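People keep telling me an old office desktop is "basically free computing". I've got one open on its side at the moment and I'd like to argue with the word free.

The pitch goes like this. A firm clears out its desktops, you take one off their hands, you add memory, and it's as good as new. Colette Langlois has said this to me at least twice and she has never once opened a case.

First claim: "anyone can get inside these". Fine, I'll give them that. It's a Dell, the cover's off, and the whole board is there to look at. Blue tabs all down the card slots so you don't need a screwdriver there. Somebody thought about it.

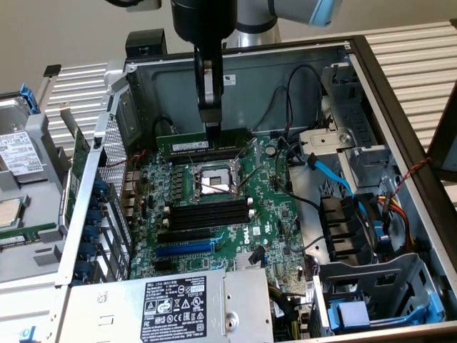 Second claim: "memory just clicks in". It does, if you line up the notch, open both latches, push evenly at both ends and have the nerve to keep pushing when the board starts to bend. Every guide says "firm pressure". Firm according to who?

I asked Debashish Bhuiyan, who has fitted far more of these than I have, how hard is firm. He said "harder than you want to, but stop if it feels wrong". So that's cleared up.

The latches are the only part I trust. If they come up by themselves, the stick is in. If you have to help them along, take it out and start again. I don't care what it says on the packet.

Speaking of packets. Restberg sell a memory upgrade "for all older desktops". All of them! There are different generations, the notch moves, and some boards are fussy about which slot you fill first. Berchtold's listing at least asks for your model. Low bar, well done.
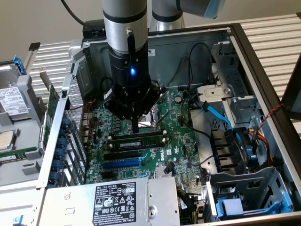 Third claim: "more memory makes it feel new". More memory makes it feel like an old computer with more memory. If it was slow to start in January it'll still be slow to start, that's usually the disk. Mizanur Begum swapped the disk in hers and left the memory alone and I think she got the better deal.

Also please unplug it. Not "switched off", unplugged. Then hold the power button in for a bit. I've read a Nullero forum post, 216 replies, with grown adults fighting over whether this matters. It takes 20 seconds. Do it and go to bed.

And touch bare metal before you touch the sticks. I'm sceptical about most of the static stories, I'll admit, but I'm not sceptical enough to test it with my own money.

What I do believe in is putting the loose sticks somewhere sensible. Not on the carpet, not in a drawer with the batteries, not in a pile. Standing on edge in a holder is best, so you pick them up by the sides and keep your fingers off the contacts.
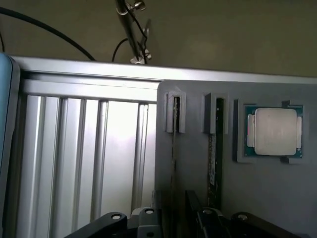

Hernán Ticona wants to know if I'd recommend doing it at all. Depends. If you've been given the memory and you've got an evening, yes. If you're about to pay new prices for something to go in a machine that old, have a look at what a whole second-hand one costs first.

And if the seller's advert says "fully tested", ask what with. I asked a shop in Trultcombe and got "it turned on".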